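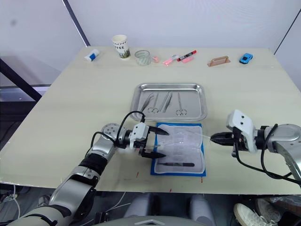 *Telton, February*

## 3. Arrangement of the practice table

The course material describes the stitches in detail, but it says very little about the table on which they are practiced. In this section we describe the table used in the Mrema course and the rules we followed for placing the tray, the pad and the thread. The course plan was written by Lilian Shemweta, and the layout was revised by Þórey Grímsdóttir after the first group of learners.

### 3.1 Tray and pad

The pad is placed near the front of the table and the steel tray directly behind it (Figure 1). In the earlier plan the tray was at the right side of the pad. Learners who prefer the left hand had then to reach across their own work, and several of them complained in the written comments. With the tray behind the pad, the distance is similar for both hands.

Scissors and forceps are laid side by side in the tray, with the finger rings of the scissors toward the person who works. We did not fix the order of the instruments, only their direction. An instrument in use may rest on the lower part of the pad, where it does not disturb the upper rows of stitches. The pad has a blue border, and we used this border as the limit: the instrument should lie inside it.

### 3.2 Scalpel handle

Handling of the scalpel is taught as a separate exercise. For this exercise we use the handle without a blade, and the learner must take it from the tray by its lower, flat part and keep the ridged grip free. Most errors in the first session were made here. The learners took the handle at the middle, as one takes a pencil, and had to change the hold afterward.

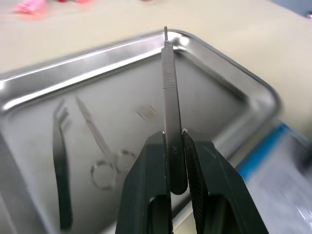
**Figure 2.** Scalpel handle without blade, held at its lower end over the instrument tray.

The raised rim of the tray is a small difficulty. When a handle lies close to the rim, there is little space to get under it, so the learners were asked to place it toward the middle of the floor when they return it. We also tried a flat cloth in place of the tray, but the instruments moved on it and we returned to steel.

### 3.3 Thread

Each learner received 300 mm of white thread for one exercise. Before the first knot, the thread is brought across the upper part of the pad and held from both sides, as in Figure 3. It should be straight but not pulled hard. White thread over a light pad is not easy to see, and a darker thread was suggested by 2 of the teachers. We kept the white one for all groups so that the scores could be compared.

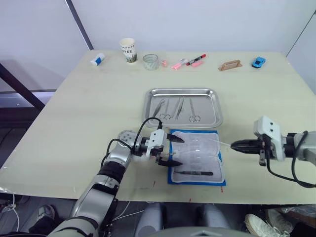
**Figure 3.** Tray behind the blue-bordered pad, with the suture thread held across the upper part of the pad.

The exercise was scored on a scale of 100 points, and the arrangement of the table was not part of the score. The teachers noted it on a separate sheet, which is used in Section 4.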